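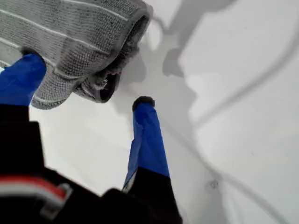
Gray knit against the gripper's black fingertip.

Jelten's new signing, and the sums behind it

So Khải Quan is a Jelten player for the next 3 years, and the club would like us all to be thrilled. I'll hold off for now.

The fee hasn't been announced, which at this club usually means it was more than the board wanted to say out loud. What we did get was a press release telling us he played 1580 minutes for Rocha last season. That sounds like a lot until you do the division. It comes to fewer than eighteen full games, in a league where a regular midfielder plays a good deal more than that. He missed the spring with a hamstring, came back, and was on the bench again by the last month. The release skipped that part.

I watched him twice. Against Onance he was very good for a half, always wanting the ball, quick to turn, and he made the pass for their only goal. The other time he went missing and was taken off early. Maybe the hamstring, maybe not. Rocha fans I've traded messages with are split between "you'll love him" and "good luck keeping him fit," and the second group seems to be bigger.

The manager says he'll play behind the striker. We have two players for that spot already, and neither of them can defend a corner. What we don't have is a left back, and we didn't have one last July either. I wrote the same thing in this newsletter then and got told to trust the process. We let in 43 goals under the process.

Then there's the friendly at Flaltness. A crowd of 958 saw him get half an hour, and by the next morning the club site had a headline calling him "electric." He hit the side netting once and won a couple of throw-ins. Nice touch on him, sure - but it was a preseason game against part-timers who had been at work that day.

I'd be happy to be wrong. If he stays on the field through the fall I'll say so right here. Season ticket renewals, meanwhile, are up again, and the form still has last year's prices printed on the back page. Check before you send a check.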